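Fatomton Controls Board > Dual-arm cells > Faults and safety

Thread: Left gripper holds closed after protective stop

maltden_cell2
Posted 4 Feb 2024

Two-arm bench cell, soft goods handling. On a protective stop the right gripper releases as configured. The left one stays closed and keeps pulling current until the controller times it out at 30 seconds. It happened in 13 of the last 36 stops. No fault code, only a "state mismatch" line in the log. Firmware is the November release on both sides. Swapping the gripper bodies did not move the fault.

ohm_sweet_ohm
If the fault stays on the left with a different gripper body, look at the cable. Ours failed at the elbow, where the run bent tighter than the supplier allows. Intermittent open on one data line, power unaffected. The gripper held its last command.

maltden_cell2
Continuity is good with the arm parked. I have not tested it through the full range.

ohm_sweet_ohm
Parked tells you very little. Put a meter on it and move the elbow by hand with drive power locked out.

gritandgrease
I don't agree that this is a cable fault. A broken data line should give a comms timeout, and he has no code. Poirier controllers with the November firmware process the stop in sequence, one arm and then the other. If the second message arrives while the bus is busy it gets dropped. We rolled back and the problem went away.

ohm_sweet_ohm
How many stops did you log after the rollback?

gritandgrease
20. None bad.

ohm_sweet_ohm
Fine, but he has one side failing every time it fails. Does your order theory predict left only?

gritandgrease
Yes, if left is addressed second. Check the config.

maltden_cell2
Left is second in the config. I'll swap the order before touching firmware. Current state of the cell:

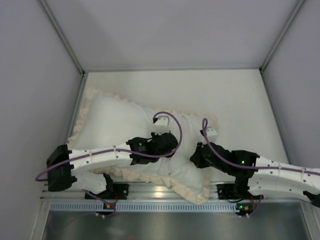
faltbridge_tech
Is it safe to pull the fabric out of the gripper while it is still holding after a stop?

ohm_sweet_ohm
Lock out drive power first and wait for the gripper current to read zero, then open the jaws with the manual release. The stop alone doesn't isolate the gripper supply on most of these cells.

maltden_cell2
Order swapped. Two stops so far, both clean, too few to mean anything. Elbow flex test is next, with the meter on the data pair.

gritandgrease
Post the log lines with timestamps if it sticks on the right. That would settle the order question.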